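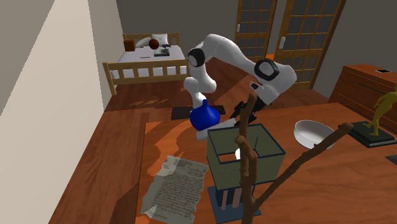 A blue vase with a round body and a short neck. Lots of pots are this shape!

Why Do Pots Have Necks?

Quick one this week, kids, becuase the kiln is on and I have to keep running back to it.

Look round your house. Vases, jugs, bottles, the honey jar maybe. Fat in the middle, skinny at the top. People have been making pots like that for thousands of years, all over the world. How come?

Start with water. Fill a wide bowl right up and try walking across the kitchen. Splosh. Wet socks. Now fill a bottle and do the same walk. Hardly any spills. The water still wobbles around inside, but the neck is narrow and there's only a little gap for it to get out of.

Next - drying up. Water turns into a gas you can't see and floats off into the air. The word for that is evaporation. It happens at the top, where the water touches the air. Big open top, lots of water touching air. Small top, not much. And in a pot with a neck, the damp air sort of hangs about inside and slows things down even more.

Try it! You need:
a wide bowl
a bottle with a thin neck
a measuring cup
a sunny windowsill

Put 12 spoonfuls of water in each one. Same spoon. Leave them alone for 3 days (start on a Wednesday and you can check on Saturday). Then pour what's left into the measuring cup, one at a time, and write it down. Which lost more? Have a guess before you look.

Now the fat part. Why not make the whole thing skinny? Well, a skinny pot doesn't hold much. Round shapes are good at holding a lot without using much clay. Clay is heavy, and if you had to dig it out of a riverbank yourself you wouldn't want to waste any. Round walls are strong too. Push on a flat wall and it bends in the middle. Push on a curved one and the push gets spread out sideways. Same idea as an eggshell.

And flowers. Stems like to flop. In a wide bowl they fall over and lie there looking sad. A neck holds them up in a bunch, and the big belly underneath has plenty of water for them to drink.

So how do you make one? On a wheel, mostly. The clay spins and you press your thumbs in the middle to open a hole. Pull the walls up. Push out from the inside for the belly. Then the hard bit, the neck. You put both hands round the top and squeeze very very gently while it spins. Potters call this collaring. Go too fast and the clay crumples up like a sock. My teacher Lautaro Tapia made me do it over and over one whole May and most of mine crumpled.

No wheel? Roll clay snakes and stack them in rings. Longer snakes for the belly, shorter ones for the neck. Smooth the joins with your finger. People made pots this way long before there were wheels.

After that the pot has to dry all the way through, then it gets baked in a kiln. Mine goes up to 2178 degrees Fahrenheit. Way hotter than a pizza oven. Never touch a kiln, even one that looks switched off.

Words to know
Belly - the fat round part
Neck - the narrow part
Shoulder - where the belly curves in to meet teh neck
Lip - the very top edge
Foot - the bottom, where it stands

Yes, pots have body parts. Go find one at home and point to all five. Ask first if it's a breakable one.

Next week: glaze, and why it goes shiny. Kiln's beeping, bye!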